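Concrete slabs on the Stivham road, is the noise ever getting fixed??
Forum: Roads and Driving > Daily Commute

marar_r
Nov 14, 2023
ok so I drive Stivham to Nidero every day, 18 miles each way. The old blacktop was bumpy but quiet. New concrete is smooth and LOUD. Constant whine from 50 up, can't hear the radio, phone calls are hopeless. Is it my tires or is it the road? Anybody else getting this?

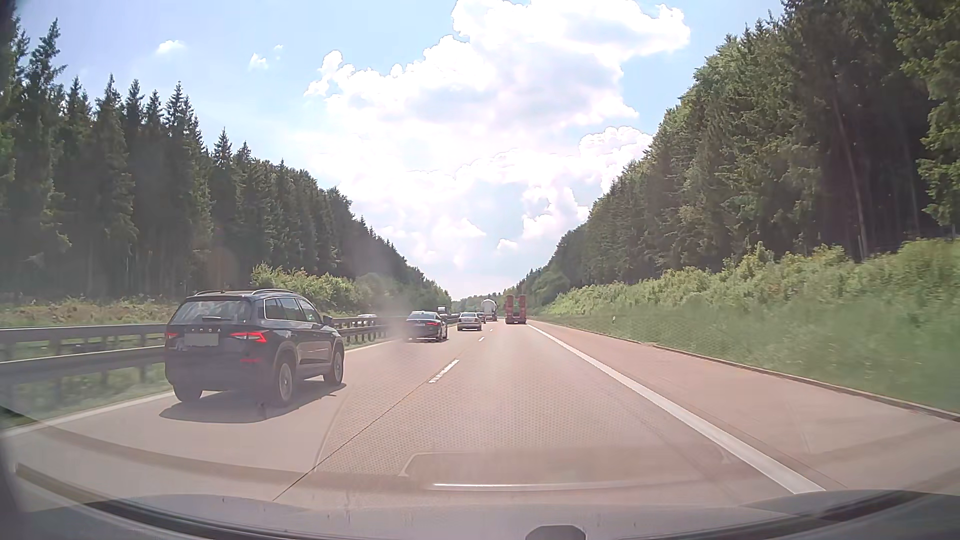 the stretch I mean, pale concrete, trees both sides

Not looking for a fight about taxes. Just want to know if it gets better with age.
Raghavendra Marar

pintobeans
It's the road. They cut grooves in it for drainage and if the grooves are evenly spaced you get one steady note. Uneven spacing = more of a hiss, way less annoying. No idea why anyone still does it the even way.

haulin_oats
disagree. I run that road in a box truck and it's fine. Blacktop on the old section was rutted so bad you'd hydroplane in a drizzle. I'll take a whine over that any day. Turn the radio up

pintobeans
you're in a truck, you can't hear anything over the truck

haulin_oats
fair

slowlane_deb
Tires matter more than people think!! I had a worn set on my old Pinto (yes, that Pinto, it was my dad's, don't laugh) and even a parking lot was loud. On the new car I went from a chunky all-terrain to a plain touring tire and the concrete got a lot easier to live with. Rotate them too. Mine were cupped on the inside edge and I had no clue until the shop showed me.

marar_r
tires are from February so not worn. Pressure was high tho, shop had them at 7 over the door sticker. Let it out this morning. Maybe a bit better? could be wishful thinking

gravelpit
Over-inflated will do it for sure. Go by the sticker on the door, never the number on the sidewall, thats the max.

As for does it get better: a little. The top wears down and the sharp edges go. The road out past Zirnari was the same when it opened, took seven years before I stopped noticing it. Either the road changed or my ears did.

slowlane_deb
seven years lol

marar_r
great. Ill be retired

Another one, same road. Surface looks the same to me in both lanes but I swear the right one is louder?

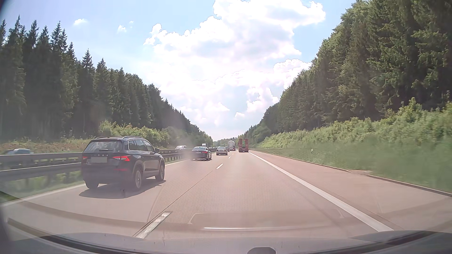 same road again, from the right lane

gravelpit
Right lane gets the trucks. Joints take more of a beating there, so you get the slap-slap on top of the whine. Try the left for a few days when it's legal and you're passing, see if you hear it.

haulin_oats
please do not camp in the left lane because of tire noise. I beg you

pintobeans
They can grind it, you know. Diamond grinding, takes off a thin layer and leaves fine lines running the long way. Did it on a road near my sister and it was night and day. Costs money so they'll wait until enough people complain. Write to the county, be specific, give mile markers. I wrote 14 emails about a drain cover once and they did fix it

marar_r
14!! ok. I'll start with one. Will mention the grooves and the joints. Anyone want to add their name? Afternoon drive home was nicer at least, big clouds, windows up, gave up on the radio.

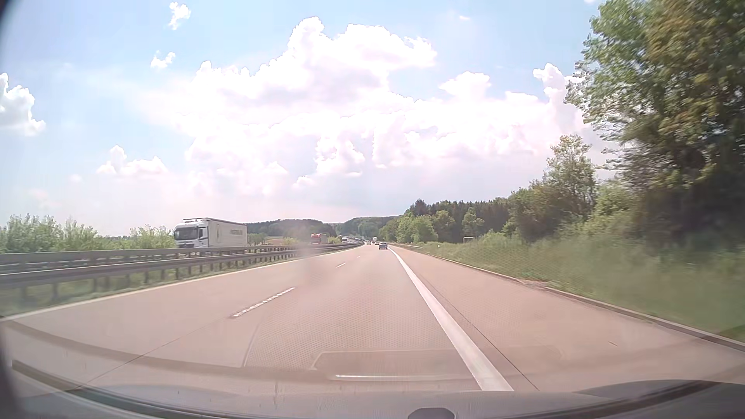 slowlane_deb
Add me. But ask them for a noise reading before they grind anything, otherwise they'll say it's fixed and you've got nothing to compare. And if they offer you blacktop over the top, say no, it cracks right over the joints and then you're back to bumps.

haulin_oats
don't add me, I like it how it is. Every lane closure on that road costs me half a morning

gravelpit
They can do it at night. Put that in the email too. And post what they say back, I want to see if Zirnari is on their list

marar_r
will do, sending it tonight after dinner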